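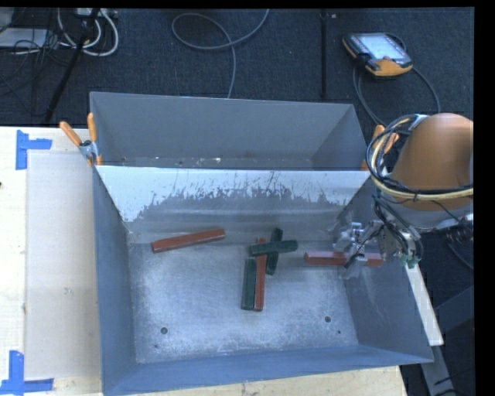
Attachment 1: the metal bin, front side, with the red and green blocks

Support > Storage & Sorting > Ticket 1507

Opened by Zanele Lekota, 13th September

Hi Brirska team! Me again, about the two-part grey bin. The pale colour on top of the divider is wearing off — you can see the ragged line where it goes to bare metal, plus dark scratches through the middle and over to the right. We've had ours since February and use it for sorting the Joda blocks, nothing heavier.

I tried a damp cloth, then a bit of dish soap, and the marks didn't budge. I haven't touched it with a scourer (tempting!). Is there a touch-up paint in the same colour, or do I need a whole new divider? I'd also love to know if it lifts out, as I can't find any screws.

Update: tried the Niva cleaner you suggested, 2 goes, no change. Happy to pay for a new panel if it's under $50.

Status: waiting on parts desk
7 comments

Related tickets
Tanner tray lid won't sit flat
Divider rattles in small bin
Getting sticker glue off sheet metal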